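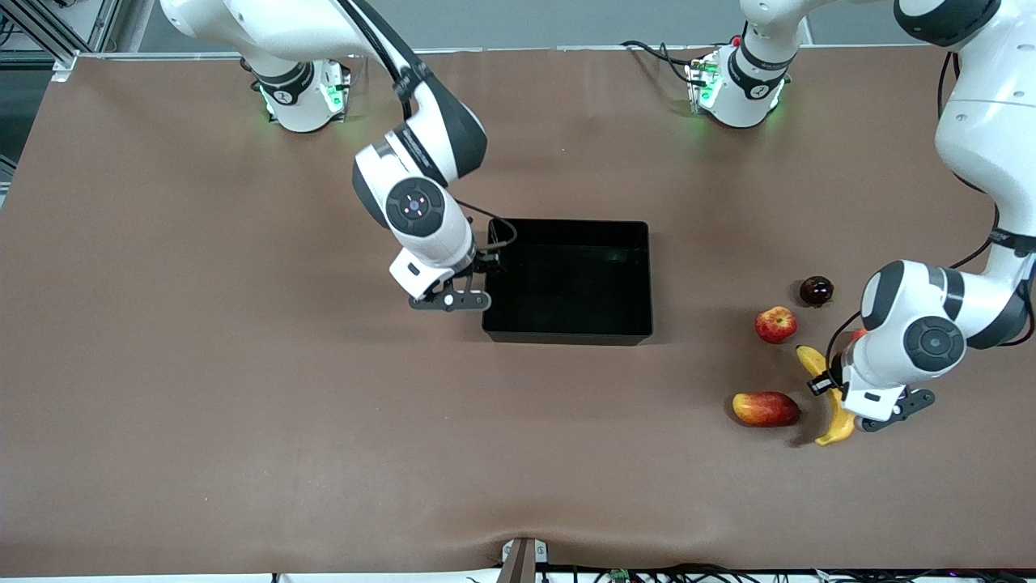
Fruit table with the black bin, empty, and the brown covering. Nustthorpe, 29/10/2023.

Progress report to the Tapia fund: sorting and packing of surplus fruit

Since our last report in April we have continued with the fruit packing work at Nustthorpe. The grant paid for the tables, the bins and the table coverings, and we describe below how each of them is doing.

Tables and coverings. Both large tables are now in use. We changed the covering to a matte one, reddish-brown, as the shiny one which we had before made it difficult to judge the skin of the fruit under the lamps. The new covering is easy to wipe. It does not lie completely flat and makes creases, also in the middle near the front, and small fruit stops rolling there or goes in the wrong direction. We have asked Zonel for a heavier quality and wait for their price.

Bins. We received 66 black plastic bins, rectangular and open at the top. Of these, 56 are in use and the others are kept in the store at Tallelis. The straight walls are good for stacking side by side on the shelf, but fruit placed in the corners is pressed more than fruit in the middle. We therefore fill only up to 2 layers. A lid was proposed in our first plan. We have not bought it – the fruit needs air, and the money was moved to the line for cleaning.

Work at the table. The fruit is put out in a small group next to the bin and not poured directly into it. This is slower. However, bruised pieces are found before they touch the good ones, and the receiving kitchens have complained less about soft fruit. In the period of this report 1,440 bins were filled and sent out.

Difficulties. The bins must be washed after every delivery and we have only one sink which is wide enough. On busy mornings the clean bins are finished before the fruit is. We would like to use the remaining part of the equipment budget for a second sink, and ask for your agreement to this change.

The list of costs is sent separately with the receipts.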